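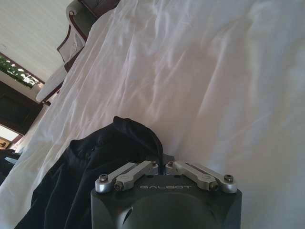 Mai:ベッドの上の布を扱う実演データ

Mai は、ベッドの上に置いた衣類や布をロボットにつかませ、持ち上げ、広げ、たたませるまでを、人がやって見せながら集めたデータセットです。見せ方は二通りあります。操作者が離れた席から動かす遠隔操作と、腕に直接手を添えて動かす手添え教示です。同じ布を相手に両方をそろえたかったので、この形で公開できて本当にうれしいです!

布は楽しいです。箱やコップなら一度つかめば形が変わりませんが、布は指先が触れただけで山の位置が変わるし、引っぱればさっきまで見えていた端が裏へ隠れてしまう。見せる側の人間も毎回ちがうことをします。そのばらつきごと残してあります。

収録の取りまとめと、このREADMEの文章は Chiến Phí が担当しています。誤字を見つけたらぜひ教えてください。

中身

エピソードは遠隔操作が705本、手添え教示が245本です。一本は、腕が待機姿勢から動きはじめたところで始まり、操作者が終了ボタンを押したところで終わります。途中でつかみ直しても、同じ本の中に続けて入っています。

各エピソードのフォルダには次のものがあります。

wrist/
手首カメラの連番画像。画面の下側にグリッパーの上面と銀色のリンクが写ります。

state/
関節角、グリッパーの開き量、手先の位置と姿勢。時刻は画像と同じ時計で打っています。

command/
操作卓から送られた指令値。手添え教示ではこのフォルダがありません。空のフォルダも作っていないので、読み込むときは存在を確かめてください。

note.txt
操作者が終わった直後に書いた短いメモ。「右手前の角を先に取った」「持ち上げたら袖がねじれた」など、書き方は人それぞれです。

task.txt
課題名と、始める前に操作者へ渡した指示文。

収録場所

Perkanska という宿の客室を借りて収録しました。研究室の作業台ではなく、家具のある部屋のベッドでやりたい、というのが最初からの希望でした。ベッドには白い寝具を掛けたままにして、その上に対象の布を置きます。手首カメラの背景には木の家具や壁、電気スタンドなどが入ってきます。手首が傾けば部屋ごと傾いて見えますが、この見え方はそのまま残し、回転補正はかけていません。

窓が画角に入る姿勢では、外の光で窓のあたりが白く飛ぶことがあります。露出を固定するかどうかは相当悩みました。固定すると黒い布のしわがつぶれやすく、自動にすると窓へ向いたときに全体の明るさが動きます。結局は自動のままで収録し、露出値を state/ に書き出すことにしました。

課題

課題は短い指示文で渡しています。

つまむ
布のどこか一か所をつまみ、寝具から離れる高さまで上げる。つまむ場所は操作者にまかせます。

角を出す
丸まった布から角をひとつ見つけ、外へ引き出す。見ていていちばん面白いのがこの課題です!うまい人は先に山のてっぺんを少しつまんで揺らし、角が顔を出してから取りに行きます。

寄せる
布を寝具の上で引きずり、指定した側へ寄せる。下の寝具まで一緒に動いてしまう場合がありますが、やり直しにはしません。

半分に折る
広がった布の片側を持って反対側へ重ねる。端がそろわなくても、操作者がよしとした時点で終了です。

遠隔操作の手順

操作卓のソフトは Vollow を使いました。Kullier の部屋で自作した小さなプログラムで、入力装置の動きを手先の動きに対応づけ、つまみの開閉をグリッパーに送るだけのものです。機能は少ないけれど軽くて、立ち上げてすぐ動かせるところが気に入っています。

1. 腕を待機姿勢に戻し、グリッパーを開く。
2. 部屋側の担当が布を置き、ベッドから離れて声をかける。
3. 操作者は手首カメラの画面で布を確かめてから記録を始める。
4. 寝具の近くまで下ろしたら速度を落とす。Vollow の画面に出る低速の表示が目印です。
5. 終わったらグリッパーを開いて腕を上げ、終了ボタンを押す。
6. note.txt を書く。次の本に進んでからまとめて書かないこと。

操作者は別室にいて、部屋を直接見ることはできません。そのため、手首の画面だけで奥行きをつかむまでに少し時間がかかります。慣れてくると、布に近づく前に一度横へ振って、手前と奥のずれを見るようになりました。誰かが教えたわけでもないのに何人もが同じ動きを身につけたので、記録を見返していて思わず声が出ました(学習させた側にもこの動きが出るのか、とても気になっています)。

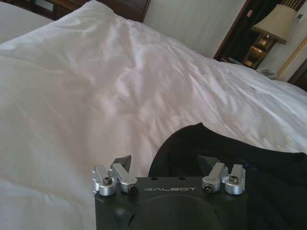 手首カメラの画像:開いたグリッパー、白い掛け布団、右下に黒い布。

白い寝具と黒い布

対象の布は黒が多めです。白い寝具の上なら輪郭は取りやすいのですが、内側のしわとなると途端に難しくなります。画面では黒い面がひとかたまりに見えて、折れ目がどちらへ走っているのか読みにくい。黒い指先が布の前に重なると、指の先端がどこまで出ているのかも見分けにくくなります。

白いほうも油断できません。掛け布団のしわは尾根と影がはっきり出るので、領域分割のモデルが布の端と取りちがえることがありました。私たちの最初の試作モデルは、何もない白い折り目へ何度もまっすぐ向かっていきました。あれはあれで迷いのない、いい動きだったんですが!

色の正規化をかける場合は、黒い側の階調をあまり切り捨てないでください。手元では、暗い部分を少し持ち上げてから縮小するだけでも布の端が追いやすくなりました。

手添え教示の手順

手添え教示では腕の力を抜いた状態にし、教える人が手首の後ろを持って動かします。グリッパーの開閉は、もう片方の手に持ったボタンで行います。

指先やリンクには触らないでください。閉じる途中で挟むおそれがあります。また、教える人の手や袖がカメラの前を横切らないように、ベッドの足側に立つのを基本にしました。それでも横切った本は残してあり、note.txt に「手が入った」と書いてあります。

遠隔操作と比べると動きがなめらかで、つまんでから持ち上げるまでの間が短い傾向があります。一方で、人は画面を見ず自分の目で布を見ているので、手首カメラにまだ布の端が写っていないうちから端へ向かうことがあります。画像だけから動作を学ばせるときは、この差を頭に入れておいてください。最初は二種類を混ぜず、別々に試すのがおすすめです。

分割

評価用に100本を取り分けてあります。すべて遠隔操作の本から選び、布の置き方が学習用と近くなりすぎないように目で見て決めました。一覧は split/test.txt です。残りの使い方は自由ですが、結果を比べるときはこの一覧を動かさないでもらえると助かります。

うまくいかなかった本も入っています

途中で布を落としたり、違う場所をつかんだりした本がほぼ100本あります。消さずに outcome という欄で印をつけました。欄の値は done、partial、dropped のどれかです。判断したのは操作した本人なので、partial の基準には個人差があります。厳しい人は、角が少しずれただけで partial にしています。

個人的には、落としたあとに拾い直す場面がこのデータの宝物だと思っています。布は落ちるたびにちがう形になるので、そこからどう立て直すかが実によく見えるんです。成功した本だけで学習させる前に、ぜひ何本か再生してみてください。

読み込み

tools/view を実行すると、手首カメラの画像と開き量のグラフを並べて再生できます。矢印キーで前後に送り、スペースキーで止まります。note.txt の内容は画面の下に出ます。

tools/check は時刻の抜けを調べます。通信が途切れたところでは command/ に空白が残っていますが、補間はしていません。必要なら読み込む側で埋めてください。

わかっている問題

・手首カメラだけなので、布がグリッパーの真下に隠れると何が起きているか見えません。
・開き量の零点は、収録の前半と後半でわずかにずれています。calib/ に両方の値があります。
・寝具は収録の合間に整え直しましたが、しわの状態はそろえていません。
・note.txt は日本語と英語が混ざっています。
・「半分に折る」は手添え教示の本が少なめです。

使うときのお願い

研究と教育での利用を歓迎します。収録した部屋と同じ配置を前提にした動作は、ほかの部屋でそのまま動かさないでください。実機で試すときは低速から始め、停止ボタンに手が届く位置に人がいる状態でお願いします。

論文や発表で使う場合は、データセット名 Mai と作成元 Kullier を書いてください。動いている様子の動画があれば、ぜひ見せてほしいです。失敗した動画も大歓迎です!

変更の記録

7月 手添え教示の本を追加。outcome の欄を全エピソードに付与。
その前 遠隔操作の本だけで内部公開。split/test.txt はこの時から変わっていません。

次にやりたいこと

厚手のタオルと、裏返しになった靴下。靴下は Chiến Phí が自宅から持ってくる予定で、課題名はまだ決まっていません。案があれば issue に書いてください。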